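From: Birgit Eichhorn
To: Neltside Parents and Carers list
Subject: Re: toddlers who won't stay at the table

May 2022

Hello Natalie, and hello everyone else who wrote in on this one,

I've been meaning to answer properly for days and kept getting called away, so forgive me if half of this has been said already.

Natalie Birkett wrote:
> He is two and a half and he will sit for perhaps three mouthfuls, then
> he's down and under the table. My mother-in-law says we should strap him
> in until the plate is clean. My husband says leave him be. I'm fed up
> with the shouting, mine included. What did the rest of you do?

First of all, a big hug, because I remember those teatimes very well! Our eldest was just the same, and we did try the clean plate rule for most of one April. All it got us was a little boy who cried when he saw the high chair. I'm not proud of it, but I was young and tired and thought that was what good parents did.

What helped in the end was making the meal shorter and giving him a part in it. Sowmya Pisharody (some of you will know her from the Fetia playgroup) told me to stop asking him to sit and start asking him to help, and I thought she was mad - but I tried it. 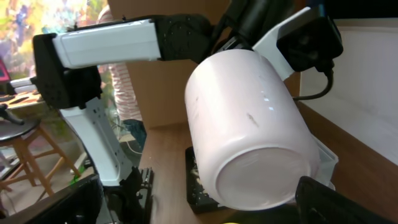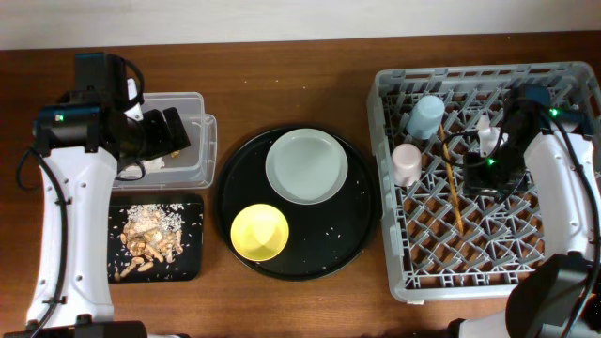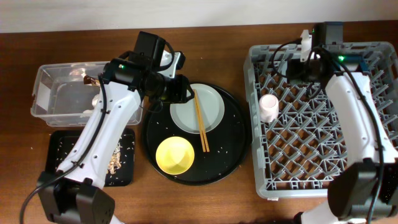
So we gave him jobs before the food came out and one more when it was over. He carried the spoons, he told his sister tea was ready, and he felt terribly important about it all. Afterwards he was allowed to take his own cup over to the side, and a plain white one like the cup in the first picture would do very nicely, as you don't mind if it picks up a few scuffs. If you keep a dish rack on the table, like the one in the last picture, so much the better, as a small child on a step can reach it with you standing by. We said 5 minutes of sitting was plenty, and when he got down, the meal was finished, kindly and without a speech. He did go to bed a bit hungry once or twice, I'll admit, and he made up for it at breakfast.

As for your mother-in-law, I'd let her have her say and then carry on. Mine came round when she saw him eat a whole bowl of peas with no one looking at him.

Thảo, did you still have that book about mealtimes that was going round? I think it went to Volodymyr after me, and I'd love Natalie to have it next if he's done with it.

Much love to you all, and do write again, Natalie, even if it's only to grumble,

Birgit

Last updated: 2 hours ago
5 replies
612 views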